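4.2 Freshness and what households mean by it

When we first sat down with the Prullport households, we expected freshness to be a fairly simple matter of dates on cartons. It was a good deal richer than that, and we are grateful to the 304 people who let us linger in their kitchens and ask the same thing two or three ways. Most of them judged an egg after cracking it, by how high the yolk sat and how far the white ran — a habit many had learned from a parent or a neighbour (see Figure 2).
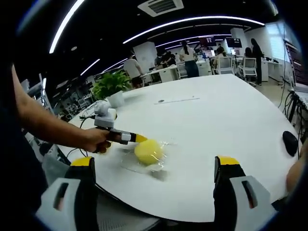 Figure 2. A cracked egg with the yolk intact and the white spread around it.

Colour came up nearly as often, though it tells you more about the hen's feed than the age of the egg. Of the households that kept their own hens, 125 told us they favoured a deep yellow yolk and would happily pay more for it at the market. Radulović (2000) reported much the same leaning in the Skosov valley, where the flocks are smaller and the birds range further. We return to price in Section 5, once the March survey has been properly laid out.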